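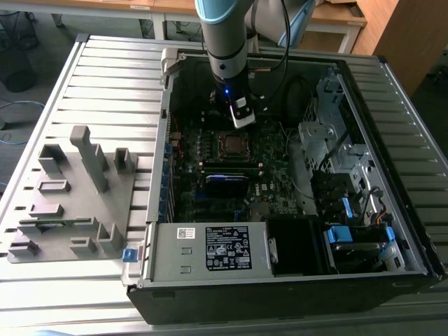
Planning and Buying for a Computer Disassembly Cell
Student project report, equipment and budget section
Nov 30, 2022

When our group picked this project back in April, we thought the hard part would be the programming. We pictured ourselves up late arguing over waypoints and grip force (and we did get there eventually!), but a surprising share of the first semester went into spreadsheets, emails to suppliers and long talks about what we could afford. We are writing it all down in some detail, in the hope that next year's team can skip a few of our detours.

The goal of the project is for a robot arm to take parts out of old desktop computers and put them into holders, and later to put them back. The department already owned the arm, so it was never in our budget. Everything near it was our problem: the table, the gripper fingers, the fixtures, the computers to practice on and the spare parts for when we broke something.

Table
We started with a plain workbench, mostly to save money, and gave up on it quickly. Every time we moved a fixture we had to drill or clamp, and the positions we had taught the arm were off afterward. The slotted aluminum table came from Bravov and cost $1132 with the fastening kit, by far our biggest purchase. We got a lower quote from Tefera, but their top was smaller and we would have had to lay the computer and the parts plate on separate surfaces. With both on one table, a measurement taken in the morning is still good in the afternoon, and that has been worth a lot to us.

Gripper and fingers
The gripper came from Feltov for $634. We budgeted for one set of fingers and ended up wanting several, as the pair that holds a memory module nicely is too wide for the small latches inside the case. Our advice is to plan on printing fingers all year long and to put the filament in the budget from the start. We forgot, and had to move money over from the cable line.

Fixtures
All of the part holders were printed in gray on our lab's machine, so the cost was material and patience. A memory module needs a slot that is loose enough for the arm to miss by a hair and still get in, but snug enough that the module doesn't lean. It took us 3 versions to get there. We bolt the holders to one plate, and if we were starting over we would leave more free space on it, as new parts keep turning up that need a home.

Computers
We bought used Dell towers from Emik, a local reseller, at $61 each. We chose one model and stayed with it, even when cheaper mixed lots came along, so that the arm would find the power supply and the drive bays in the same place every time. Please buy a spare or two! Memory slots and processor sockets do not forgive a crooked approach, and a practice computer with a bent pin is only good for screws.

What we still need
Our remaining requests for spring are better lighting over the table, a proper cable guide for the arm (the cable hangs in a loop and we keep a wary eye on it) and a second parts plate, so that one person can try new holders while another runs tests. We have asked for quotes on the lighting and are waiting to hear back. The cable guide we will probably print ourselves.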